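August 26, 2018. Hedgate bench, hardness and alkalinity of the Prardale well water.

Second run on the stored samples. Titrated with EDTA at pH 10, Eriochrome Black T as indicator, 50 mL aliquots. Blank run first, same buffer bottle as last time. The Tandex burette still drips at the stopcock below the 19 mL mark, so I refilled before reaching it on every titration.

Well 1, total hardness 376 mg/L as CaCO3. Two repeats agreed to the last drop. Well 2 came to 180 mg/L, with a slow endpoint: the color hung at purple and went blue only after a long swirl. Warmed the third aliquot slightly and it turned cleanly. Suspect the indicator, which is getting old. Make up fresh in the dry salt form, not in ethanol.

Alkalinity on Well 1 only. Bromocresol green, endpoint taken at the first gray before yellow. Result is lower than the hardness by more than I like — either there is a good deal of sulfate in that well or the sample lost CO2 and dropped carbonate in the bottle. There was a white film on the shoulder of the bottle. Should have filled to the brim and kept it cold. Mark the alkalinity value as provisional.

Conductivity meter checked against the 1000 µS/cm standard before and after. Drift was within the last digit. Cell rinsed, stored dry.

Karppinen method sheet gives the buffer volume per 100 mL of sample, and we use 50. Halve it. I have penciled this on the sheet, but the copy in the drawer is still wrong. 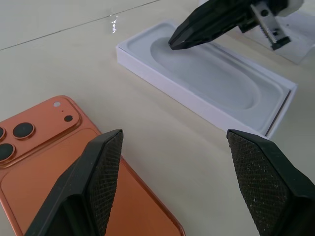 Side table, phone face down.

To do: resample Well 1, bottle full, no headspace. Sulfate by turbidity on the same sample. Regrease the stopcock or replace it. Order magnesium chloride for the buffer — enough left for one more batch. Repeat both wells in October, after the pump at Well 2 has been serviced.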